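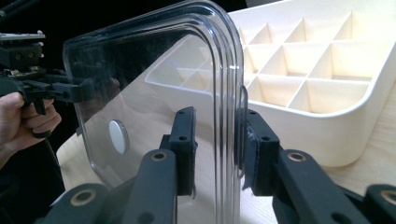 7월에 Clurnard 데이터센터 견학을 다녀왔어요. 프라이빗 클라우드 쪽 일을 하면서도 서버실 안까지 들어가 본 건 처음이라 전날부터 괜히 들떴네요 ㅎㅎ

입구에서 출입증 받고 신발에 덧신까지 신고 나니 안내를 맡은 Gwion Watkins 씨가 바로 2층으로 데려갔어요. 랙이 138개인데 그중 57개가 Isah라는 고객 전용 구역이래요. 소음이 어찌나 큰지 설명은 절반밖에 못 들었습니다. (귀마개 꼭 챙기세요!)

제일 재밌었던 건 냉각 통로였어요. 앞쪽은 서늘한데 문 하나 지나 뒤로 가면 한여름 골목처럼 후끈하더라고요. 전기료 얘기를 슬쩍 물어봤더니 웃기만 하고 안 알려주심...

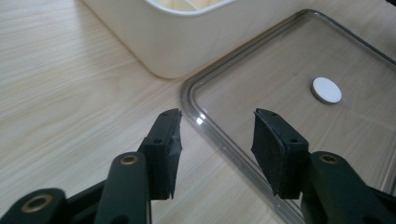 점심 먹고는 Gert Tshabalala 씨가 Hillow라는 관리 콘솔을 시연해 줬어요. 가상머신 600대를 다른 구역으로 옮기는 과정을 화면으로 보여줬는데, 우리 팀이 주말마다 손으로 하던 작업이라 좀 허탈했어요. 다만 라이선스를 코어 단위로 계산한다니 작은 회사엔 부담일 것 같아요.

다음 견학은 1월에 Tirnutmont 센터에서 한대요. 신청은 홈페이지에서 받고, 주차장이 좁으니 셔틀 타는 게 편합니다!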